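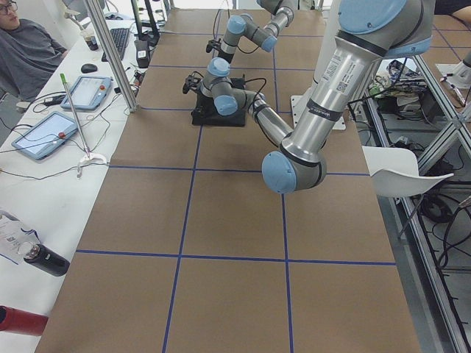 The Morkari two-arm cell, with the desk and both teach pendants on the left.

Morkari Cloth Handling Cell

Hi, I'm Danica Radonjić, and I look after Morkari at Zitau. This page is for labs that want the same setup we use for our own cloth work — two arms, two pendants, one long table and the software that ties them together.

Morkari started as a research method, and it still is one, really. Kenji Villanueva wanted to know if two arms learn to handle a garment better when each one gets its own policy and they only share a grip signal. In our September trials we gave both versions 100 starts from a crumpled shirt. Separate policies with the shared signal needed 6 regrasps on a typical run, and the single joint policy needed 8. Not a huge gap, but it held up when Radu Surdu reran the whole thing with new seeds, and I was so pleased!

The table is plain brown paper and blue tape. We tried fancier mats (I bought one, sorry, budget) and went back to paper. The tape gives us big squares to name start positions by, and when the paper gets scruffy you roll out more.
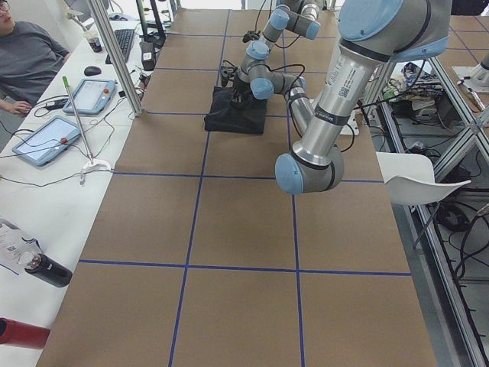 Grasping dark fabric

Black cloth is hard on depth cameras, so we made it our standard test. Morkari picks its grasp points from edges and folds, and you can set how long an arm hunts for a better one before it commits. Ours is set to 7 seconds. Coralie Goodwin at Petcombe likes it shorter, but she works with towels. 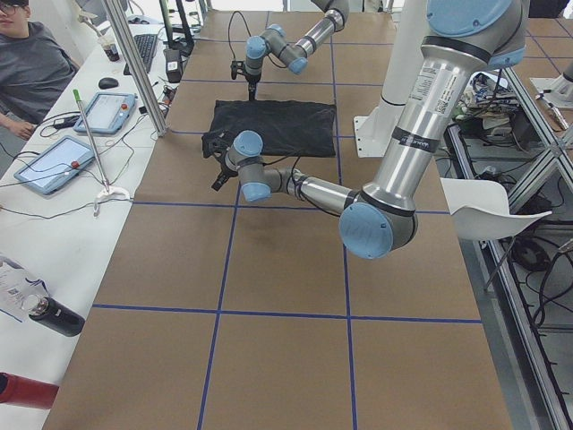 Both grippers near the black cloth, one at the far edge and one toward the left.

You get the training code, our trial logs and the calibration routine, which I run first thing in the morning with my coffee. Arms are ordered separately, and so is the framing.

Shirts are where it gets fun. A printed logo gives the vision side something to hold on to,

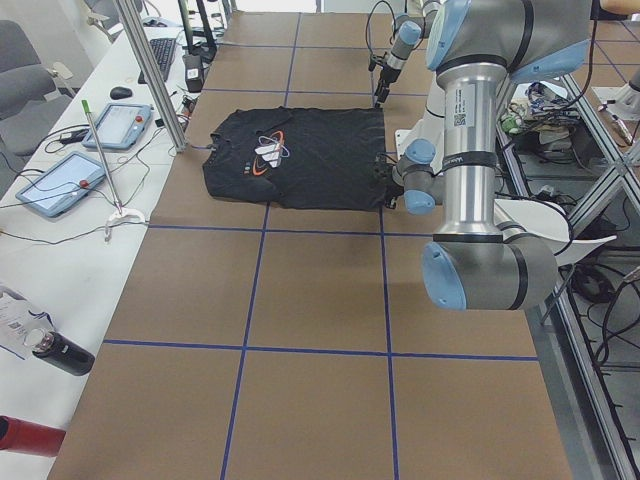
and once the shirt is fairly flat the policy tends to go for the sides and corners. Sleeves are still our weak spot — Keegan Dunstan is working on a sleeve update, and it'll be free for anyone already running Morkari.

Want a quote or the trial logs? Write to me at Zitau and tell me which fabrics you work with.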